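July 27, 2022. Borville bench, takeout bags again.

Still sorting the paper bags for the Mostyn packing trial. Two kinds of fold to compare, and I've lost my notes on both. The 300 from Plillport came flat and smell like fish glue. Open 14 more before lunch — my reward for complaining. Translucent bags go in a separate pile, if I ever find a pile that stays put. 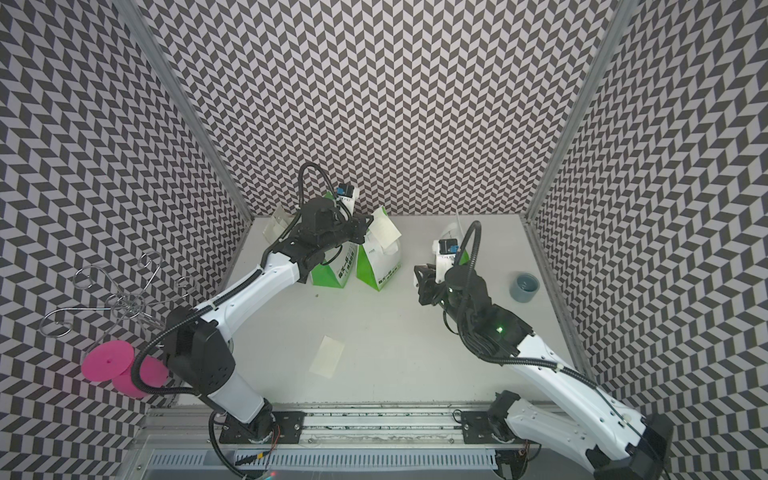 Green-and-white paper bags near the back wall, small gray cup off to the right.

To do: label the folds. Find the notes.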